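Repairing the Tables: A Conversation with Aniela Kołodziej

Aniela Kołodziej has managed furniture conservation and repair for the Trisura Library Network since the department was established. In that time, her staff has returned more than 400 reading tables to public use. The network's newsletter met with her in the Eberhard Branch workshop to discuss the care of wooden furniture in public buildings and the decisions behind the current repair program.

Ms. Kołodziej began her career in a private cabinet shop and came to the library network on a short contract to repair the map room cases. The contract was extended twice before the position became permanent. "The furniture had been treated as equipment," she said. "When a table was scratched, it was sent to storage, and a new one was ordered. There were 538 pieces in the Wimov depot when we opened it up. Many of them needed a day of work at most."

The first task was an inventory. Each piece was examined, tagged and given a grade from one to five, and the branches were asked to list what they needed. Ms. Kołodziej recalled that the lists and the inventory matched more closely than expected. The Kivik Branch, which had requested funds for new study tables, was furnished entirely from the depot.

Asked what causes the most damage, she did not name pens or pocketknives. "Water and cleaning products," she said. "A cup leaves a ring, and that can be treated. A strong cleaner used every evening for ten years takes the finish off completely, and then the wood has no protection from anything." The network has since adopted a single mild cleaning solution for all branches, and the evening crews receive a short training session each January.

Maple is the wood most often found in the older branches. It is hard and close-grained, and it holds up well under daily use. It also shows uneven stain more readily than oak does, which has led the department to use clear finishes wherever possible. Ms. Kołodziej prefers to leave knots and figured grain in view. "Earlier repairs often covered them with filler or dark stain," she said. "Readers seem to like them. Children in particular will put a finger on a knot and ask what it is."

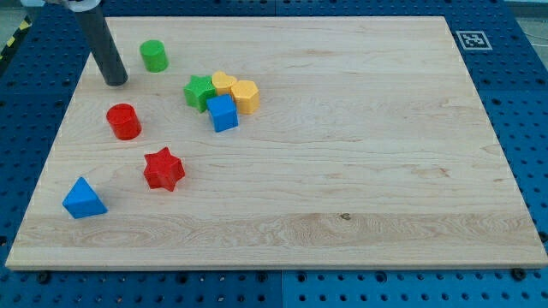 Readers at the Kivik Branch have not all welcomed the clear finishes, and one wrote to the network that the old dark tables had given the room its character and were easier on the eyes under the ceiling lamps. Ms. Kołodziej has read the letter and takes the point about glare seriously. The department now uses a satin finish in rooms with overhead lighting, and two dark tables have been kept in the local history room at Kivik.

The cost of the program is reviewed each year. According to Ms. Kołodziej, an ordinary repair takes 2 days, most of it drying time, and a full refinishing takes a week. She keeps a written record of every piece, including the glue and finish used, so that later staff will know what they are working with. "I have spent whole mornings trying to find out what someone put on a tabletop in the past," she said. "I would like to spare the next person that."

The coming year's work will turn to chairs, which are in poorer condition than the tables. The first group of 100 will come from the Eberhard reading room, where loose joints have been reported for several seasons. The chairs will be collected in small lots to keep seats available during examination periods.

Ms. Kołodziej was asked whether members of the public could apply the same methods at home. She recommended a soft cloth, very little water, and testing any product on the underside first. Branch desks carry a printed leaflet on the subject, and questions about individual pieces may be left there for the department to answer.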